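Tendcombe Fan Giveaway Nights: FAQ

Who gets a rally towel?
The first fans through Gate 6, one each, while they last.

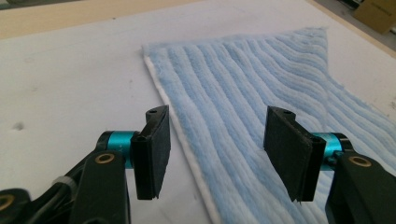

Light blue pad on a white tabletop.

When do gates open?
Two hours before tip-off — earlier for members.

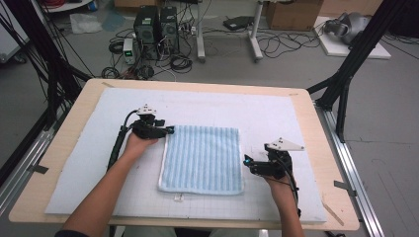 Folded towel on a wooden tabletop.

Can I pick up for a friend?
No. Each fan must be present
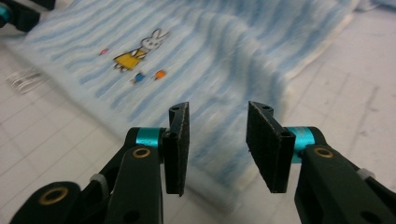 and have a scanned ticket. Kids count if they have their own seat.

Is there a blanket night?
Yes, in November, sponsored by Mastonex. Limit one
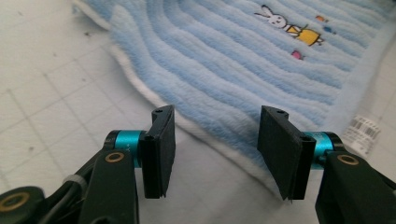 per household. Section 23 picks up at the Ekström desk.

Comments

Yuk-lan Tse: Do season passes count as scanned?

Caroline Mosoti: Mine did last time.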